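Marta Dmytriv
@martadmytriv · May 26, 2019

We have now finished the trial of the Relora two-hand kit, the one that Ultgate rents by the month. I promised to write my opinion, so I will do it in several short posts.

First the price, as many of you asked. We pay 1,207 euros per month with support included. To buy the kit costs much more and I would not advise it before you try.

Setup took us two days. The manual says one. The arms were quick, but the cables and the network settings were slow, and page 20 of the manual has the wrong order of steps. Oksana Derkach wrote to them and received a corrected page the same evening.

For the table work we use ordinary things from the shop and some toy blocks. Boxes are the easiest for it. Soft packets are more difficult, and a bottle lying on its side is somewhere between.

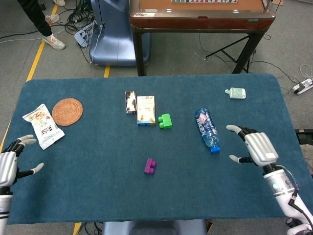

In April we made 183 attempts with soft packets only, and I was not satisfied with the result. After the software update it became better, though I would still not leave it alone with them.

The fingers are good. I expected them to be weaker. The thumb is a little slow when it must close from the side, and I hope they will repair this.

@bohdan_hrynyshyn asked about the felt cloth. It is our own, it doesn't come with the kit. On a bare table small things slide away too easily.

Support answers in English and politely, usually before lunch. The spare fingertips come from Sakthorpe and we waited nine days for them, so please order early.

We will keep it for three more months. Demyd wants to test cups next.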